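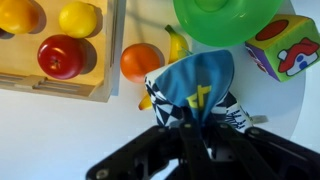
Skakness Printed Cotton Remnants, Mixed Bundle

Item 3139
In stock, ships from the Cillulstead warehouse

Back again after selling out in May. Same deal as before. Ends of rolls, short cuts, sample pieces, all printed, all cotton or mostly cotton. We bundle by weight, not by pattern, so no two the same. Please don't email asking for a specific print, we can't dig through the bins for you (we tried it, took a whole afternoon for one order).

Bundle weight: 300 g
Bundles per order: 2 minimum
Piece size: varies, smallest is about a hand's width, biggest usually a fat quarter or a bit over
Fabric: quilting cotton, some poplin, the odd bit of canvas
Edges: raw. Some selvedge left on
Wash: cool, first time on its own

What you get

Geometrics, solids, stripes, spots, a few novelty prints. Florals are less common in this batch, the Miah range is mostly gone now and that's where the florals came from. Pasano prints still turning up in most bundles. Those are the heavier ones, good for bag bottoms and pot holders.

Pieces come folded and tied with a scrap strip. They will be creased. Iron before you cut, steam setting is fine for the cotton, go easy on anything that feels slippery.

Good for

Patchwork, bunting, doll clothes, lined pouches, reusable gift wrap, cushion fronts if you get a big one. Applique. Bias tape if you have the patience. Schools buy these for textile class and seem happy.

Not good for

Matching curtains. Anything where you need more than a yard of the same thing. Shirts, unless it's a very small shirt.

Color run

Dark blues and reds can bleed on the first wash. Wash darks seperately and throw in a color catcher sheet. Black and white prints have been fine for us but test a corner if your putting them next to plain white. No refunds for a quilt that went pink, sorry.

Shrinkage

Not prewashed. Expect some. The poplin hardly moves, the quilting cotton does. Wash everything before you piece it together or you'll get puckers at the seams.

Shipping

Orders go out in a flat mailer up to four bundles, box after that. Tracking on boxes only. If the mailer shows up torn, take a photo before you open it and send it over with your order number.

Returns

Unopened bundles only, 30 days, you pay postage back. Once the strip is untied we can't take it.

Questions we get

Can I pick colors? Warm or cool, write it in the order notes. We do our best.

Do you sell the big sacks? Yes, trade only, item 999, see the wholesale page. Almost out.

Is it smoke free? Yes, and no pets in the warehouse.

Are the prints licensed? Standard mill prints, all bought in from the printer. No cartoon characters, please stop asking.

Also see: Skakness thread odds box, Skakness zipper bag (mixed lengths), plain calico by the yard

Page updated 14 April 2019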